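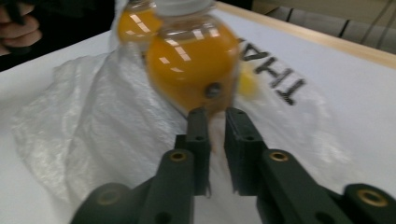
**Supervised study** is the name schools in and near Numilwood give to the hours when sixth formers sit in a room with their own work and no lesson going on. I've kept this entry going for a few years now, and it began as a page of notes for parents who kept asking me what on earth a "free" was, so please forgive the tone.

## What it is

Most sixth formers take three or four subjects, and that leaves gaps in the week. Some schools let students go home in the gaps. Others put them on the timetable as study periods, with a register and a member of staff at the front. It's this second sort I mean here — the first is just a long lunch, if you ask me (my own children would disagree, loudly).

A study period usually runs as long as an ordinary lesson. At Skosville Upper School, where there are 800 students in all, the study room has 40 desks and the sixth form gets first call on it before the younger years.

## How it started locally

Older residents remember "private reading", done in the library under the eye of whoever was free. Skosville was the first to put it on the printed timetable, and Sikton College followed a year later, with longer sessions and a much stricter rule on talking. I went to Sikton myself and I can tell you the rule was real!

Numilwood came last. It had no spare room until the old typing block was done up, and even then the heating took a whole winter to sort out.

## Silent or not?

Schools split on this one. Sikton keeps complete silence. Skosville allows quiet talk at the back tables, and Numilwood has a silent room and a talking room side by side, with a very thin wall between them. I've sat in both and couldn't always tell which was which.

Teachers of maths and the sciences tend to like the talking sort, as students can go through a problem together. Essay subjects mostly want peace and quiet. Languages are the awkward ones, what with all the speaking practice, and they generally get packed off to an empty classroom.

## Phones, food and headphones

Rules change nearly every October, once the new year group has settled in, so do check with the school. When I last updated this part, on June 5, 2021, headphones were fine at Skosville and Numilwood but banned at Sikton. Phones stayed in bags at all three. Water was allowed everywhere, hot food nowhere.

## The Siliņa planner

A lot of local students use the Siliņa planner, a plain paper diary with 2 pages to each week and a column down the side for study periods. Numilwood ordered 600 of them in one go and was still handing them out the year after. I like mine, though the column is too narrow for my handwriting.

## See also

- Homework clubs
- Sixth form timetables
- School libraries in Skosville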